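An Afternoon at the Zinerora Open House in Horenville

I had been meaning to get over to Horenville ever since the notice went up in August, and I'm so glad I finally made the drive. Zinerora opened its teaching floor to visitors on 8/11/22, and if you picture a factory tour with hard hats and a gift shop, well, it was a good deal homier than that (there was lemon cake!).

The work there is gathering examples. A person guides a pair of robot arms through a household chore, the whole thing is recorded, and later a learning program studies the recordings and tries to find its own way through the same chore. Each recording is called an episode. The group had 3267 of them on the day I visited, spread over kitchen jobs and sweeping-up jobs, and they spoke of them the way my aunt speaks of her quilts.

We started with the kitchen set, one gripper on the pan handle and the other on a utensil.

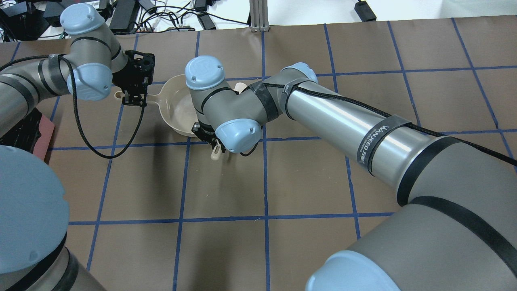
Naseri wondered whether a program learns more from a clean run or from one where the person fumbles and recovers, and said that a pile of perfect examples had always seemed to her a poor teacher. The guide was delighted with that. They keep the fumbles, as long as the chore gets finished, and they tag them so the training people can decide how many to mix in. I would have guessed the opposite, having thrown out a great many lopsided pie crusts in my time.

From there the talk moved on to dustpans, and I could have listened all day. Sweeping is a two-handed job – we forget that – and the pan has to be in a sensible spot before the brush is any use. So a good share of the episodes are about placing it: turned a little this way, a little farther off, nearer the front. 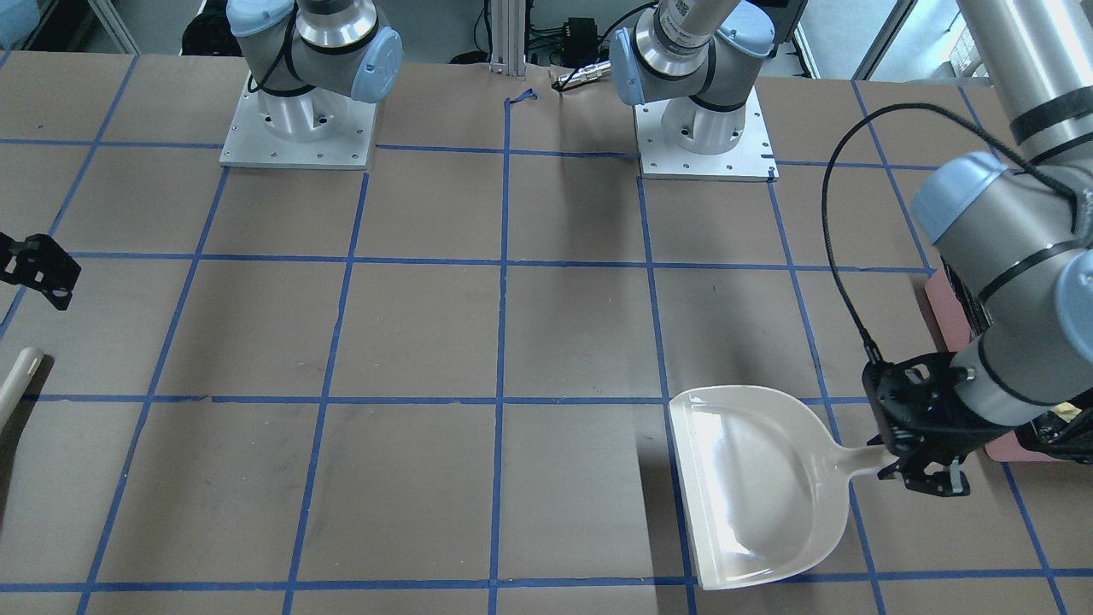
They try not to let the starting position get too comfortable. If the pan always begins in the same place, the program may simply memorize the place, and then it's lost the first time somebody sets things out differently. The blue tape squares give everyone a way to talk about where things go, and the sheet by the door said 292 episodes for the week, sorted by starting square.

I asked about the cameras too. There is one looking down from head height, one off to the side, and small ones at the wrists, and the recordings are all lined up by time so the program gets the same moment from several places at once.
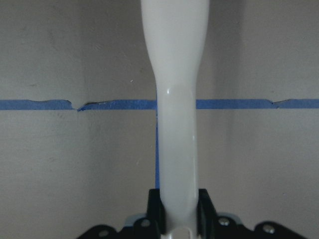 The wrist view was my favorite on the monitors, and it's apparently the one they would give up last, as it stays close to whatever the gripper is holding while the arms themselves can block the view from higher up. Somebody from the Plirnstead group asked whether more cameras would always help, and got a long, friendly answer about storage and how slowly everything copies overnight.

After the cake we went back for the brush and dustpan together. The people guiding the arms work in turns and rest after every 5 episodes, and having watched how hard they concentrate, I'm not surprised.

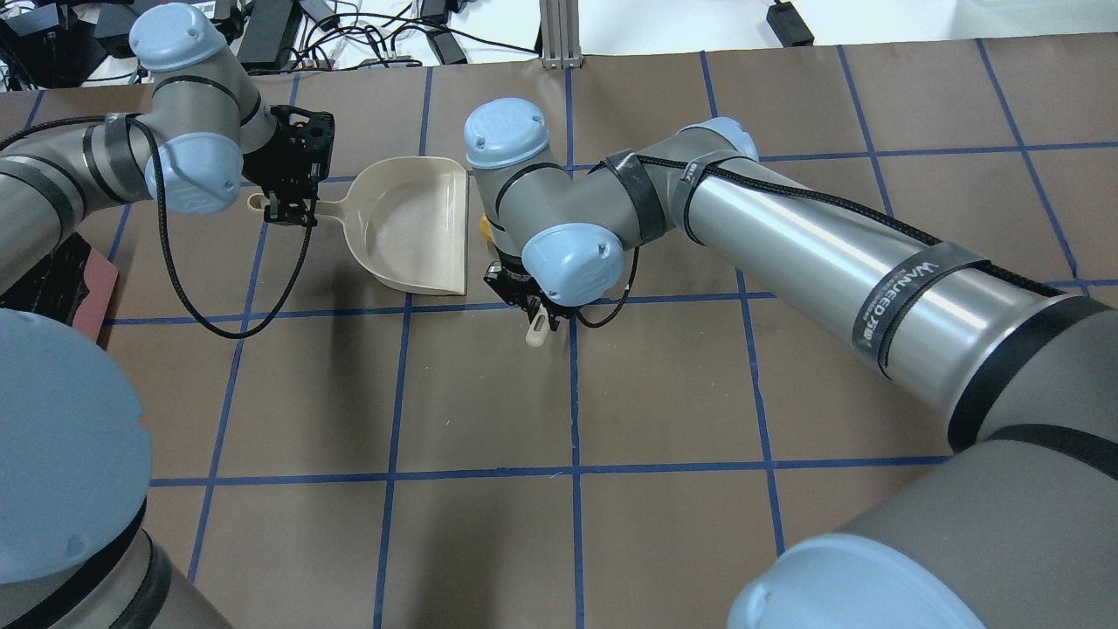
Two arms make for twice as much to label, we were told, and each episode gets a short written line saying what the chore was, plus a mark for whether it was finished. I stayed for 2 rounds of questions and still had a page of my own left over. The next open house hasn't been scheduled, but you can leave your name at the front desk. Parking is behind the building, and the entrance on that side is the one with the ramp.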